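Electronics Recycling Returns to the Clistamberg Branch
2022-02-21

The Clistamberg Public Library will again accept small household electronics at its branch on Choi Street. Residents may bring items to the side entrance during regular opening hours. The service is free of charge and no library card is required.

At the last collection, held in October, residents delivered 289 items, most of them telephones, radios, keyboards and remote controls. Bernadette Besson, head of branch services, thanks all households that took part. Material from the new collection will be sorted by Traron, the contractor appointed by the town, under an agreement that runs for two years.

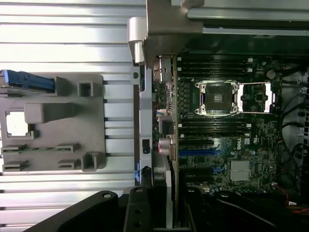 Gray plastic panel with a blue latch and a strip of green circuit board.

Batteries must be removed and handed in separately at the front desk. Residents are asked to erase personal information from telephones and computers before delivery, as the library cannot do so on their behalf. Televisions, refrigerators and air conditioners are not accepted and should be taken to the Amus Road transfer station. Each household may bring up to six items per visit.

A short talk on repairing small appliances will be given by Sebastián Gaete in the second-floor reading room. Seating is limited. To reserve a place, please contact Wing-yan Shih at the information desk.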